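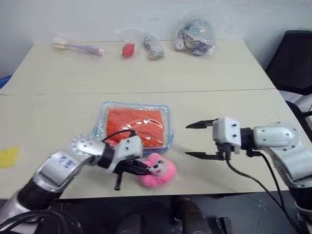

Speaker notes — Bagging and boxing small items, Fosville session

18 February 2019
By Ingeborg Riedl
Last updated: October

Slide 1. Clear packaging, mixed goods
- Start with the row of clear bags along the wall. Point out the red ball: it rests near the bottom of its bag and the spare plastic gathers above it. Round items do this in any bag wider than they are.
- Long purple item next to it. Lies at an angle. Long goods need a long bag.
- Big bag at the right end is the puffy one. Mixed contents, shiny film, glare from the ceiling lights. Ask the room how they would label it.

Slide 2. Box or bag
- Folded orange cloth in the clear container. It fills most of the inside. Fold to the box, then close the lid.
- Akport stocks 2 box sizes. Give the small one for cloths only.
- Lid glare again — labels go on the short side.

Slide 3. Stock and cost
- Pichler order: 300 small bags, 40 boxes. Silvan Frei has the price sheet, do not read it aloud.
- Posa site used 600 bags over the same period. Their bags were cut too long. Skip if short of time.

Slide 4. Table layout
- Bagged goods on the back table, work on the front one. Keep the seam between the two tables as the dividing line.
- Pause for questions before the labeling part.

3 comments · 11 shares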